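Garine Home Notes

Looking after printed T-shirts and other printed cloth

A printed shirt usually wears out at the print long before the cotton goes. Most of the damage is done in the laundry, and a few changes there will get you a good deal more life out of a favourite tee, a tote bag or a printed scarf.

Find out what sort of print you have

Rub your thumb across the design. If it feels like a thin skin sitting on top of the cloth, it's a transfer or a heavy plastic-based ink. If you can feel the weave through it, it's probably a water-based ink, a dye print or something printed straight onto the fabric. Stretch it gently. A transfer will show fine cracks first, usually across the chest where the shirt pulls most.

Skin-type prints hate heat. Soft prints cope with heat better but fade in the sun. If you can't tell which you've got, treat it as a transfer.

Before the first wash

Read the label, then turn the shirt inside out. Do up any zips on whatever else is going in the load. New dark shirts should go in with other darks for the first 2 washes, or in a bucket by themselves if the dye is coming off on your hands.

To test for loose dye, wet a corner of the hem and press it with a white hanky. Any colour on the hanky means wash it alone.

Washing

Cold water, gentle cycle, liquid detergent. Powder doesn't always dissolve in cold water and the grit scuffs the ink. If you only have powder, dissolve it in a jug of warm water and let it cool before you pour it in.

Don't fill the drum past halfway. Jeans and towels go in a separate load. Leave out the bleach, including the oxygen sort, unless the label allows it. Fabric softener leaves a film that can lift the edges of a transfer, so skip that too. 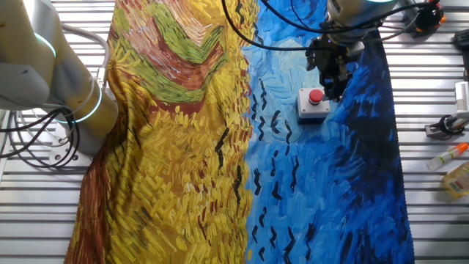
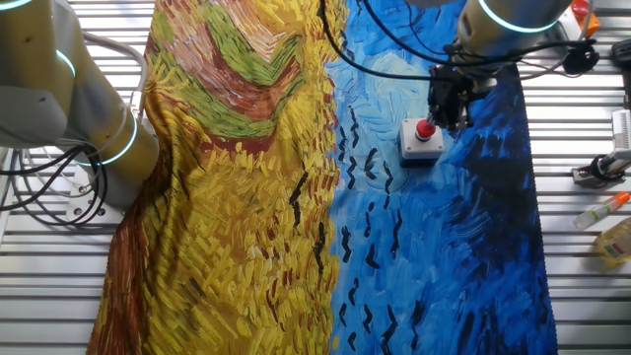 Printed cloth with a painted design in yellows and blues.

Issue 16

Stains on or near the print

Blot, don't scrub. Put a folded tea towel inside the shirt so nothing soaks through to the back, and work from the unprinted side where you can. A drop of dish liquid in cool water will shift most food. For grease, pat cornflour on the spot, leave it for an hour and brush it off before you wash.

Keep acetone, nail polish remover and dry-cleaning fluid away from anything printed. Ojārs Kivi of Galport wrote in after our last issue to say methylated spirits took a biro mark off his band shirt. It also took off half the drummer.

Drying

Hang the shirt inside out in the shade. Peg it at the side seams under the arms, where the marks won't show, or slide a broom handle through the sleeves and hang that. In August you may need to finish it on an airer indoors. Keep it well back from the heater, as a transfer can go tacky and stick to itself.

If you must use the dryer, choose low heat and take the shirt out while it's still a bit damp.

Ironing

Never put a bare iron on a print. Iron inside out on a low setting without steam, and lay a sheet of baking paper inside the shirt so the front can't stick to the back. For a soft print, a clean pillowcase over the top does the same job.

A transfer that has started to lift at one corner can sometimes be pressed back. Lay baking paper over it, press with a warm iron while you count to ten, lift, and let it go completely cold before you peel the paper. Don't slide the iron.

Putting them away

Fold with the print on the inside of the fold only if there's a sheet of tissue between the layers. Rolling is kinder to large designs. Wire hangers stretch the shoulders, so use a wide one or a shelf. Shirts you won't wear until summer should be washed first, even if they look clean, because old sweat and deodorant go yellow in storage.

When the print has had it

A cracked transfer can't be mended at home. Cut the panel out with a good margin and stitch it to a cushion cover, or use the whole shirt for cleaning cloths. The back of a tee makes a better window rag than anything you can buy. Cut away the printed part first, as it smears on glass and won't soak anything up.

Readers' corner

Gintarė Avotiņš asks whether vinegar sets the colour in a new T-shirt. It won't do much for cotton. Half a cup in the rinse will clear out leftover detergent, and a shirt that has gone stiff often feels better for it.

Máté Bárány wants to know how to get the shop smell out of a new printed shirt. Hang it outside overnight under cover, then wash it cold with a tablespoon of bicarb added to the drum.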